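Didar, end of term report
Robotics elective, project group Valden
2024-05-14

So this is the write-up for Didar, our two-arm table robot, and I'm going to try to keep it in the order things happened, although a lot of it happened at once. We named the project before we had a single working script, which tells you where our priorities were in week one.

The assignment was bimanual manipulation on a tabletop. We had to pick a few everyday tasks, drive the arms by hand to record demonstrations, and then train a policy on the recordings. Our group picked 3 tasks and wrote the proposal in an evening. I wanted pouring to be one of them and got outvoted (fair enough, I'd have been the one mopping).

Most of the first month went into the booth. The lab has big windows, and our early recordings looked completely different depending on the hour, so we put black fabric on the walls and the ceiling and got a black tabletop to match. I can't say enough good things about that fabric! Our grasp detection script, which we call Lo, quit mixing up shadows and blocks pretty much the same afternoon.

Then came teleoperation, and wow, it's hard. Driving one arm is like learning to write with your other hand. Driving two at once is worse, because both grippers want to be in the same spot and you keep parking one exactly where the other needs to go. Our first 40 demos were mine and I threw all of them out. After that we made a rule that you stop after 6 good ones in a row and let somebody else drive, and the quality got a lot better.

The task I like best is the one on the white board, where both grippers come in close over the middle with a round pink object between them. It takes the most patience of anything we tried.

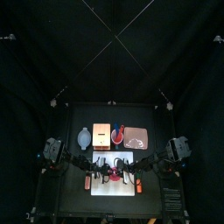 Training ran on the department machine, Mestivitz, which we shared with two other groups, so we queued a lot and ate a lot of vending machine pretzels. Each run could take up to 3,000 steps before the loss went flat. The one-arm task came out fine. The two-arm ones still hesitate right before contact, like the robot is thinking it over, and I suspect it learned that from me.

If we get the booth again in July, I want to redo the two-arm demos with slower approaches and fix our file naming, which is a mess (sorry to whoever opens the folder called final_final_use_this). I'd also like another shot at pouring.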